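From: Nhyira Ansah
To: stukudia-manip list
Date: 04/09/2020
Subject: Re: overlap and grasp ranking, wrist view

Briggs wrote:
> The ranking numbers look good for separated objects. Do you have
> anything where one cup hides part of another? I would expect the
> mask to merge them and the grasp center to drift.

It does drift, but less than I feared. I reran the Drusano ranker on the overlap subset: 187 trials, wrist view only, no depth. The first-ranked grasp landed on the front object in 67 percent of them. Most of the misses put the center on the shared edge between the two objects.

A typical layout:

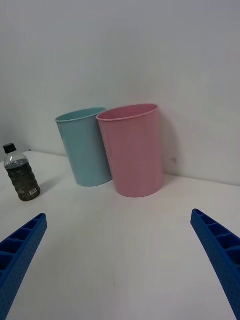 Wrist view, fingers open. Pink cup overlaps the light blue one; bottle at far left.

Color helps in a case like this one. With two cups of the same color the merge you describe is much more common, and I would not quote the 67 for those.

Two changes since the November version. The crop now keeps the fingertips – masking them out cost us accuracy on near objects. The shadow augmentation is also on by default, as white walls gave false edges.

Training set is 973 views. I can push the 15 worst failures to the Skistergate share if you want to go through them.

Nhyira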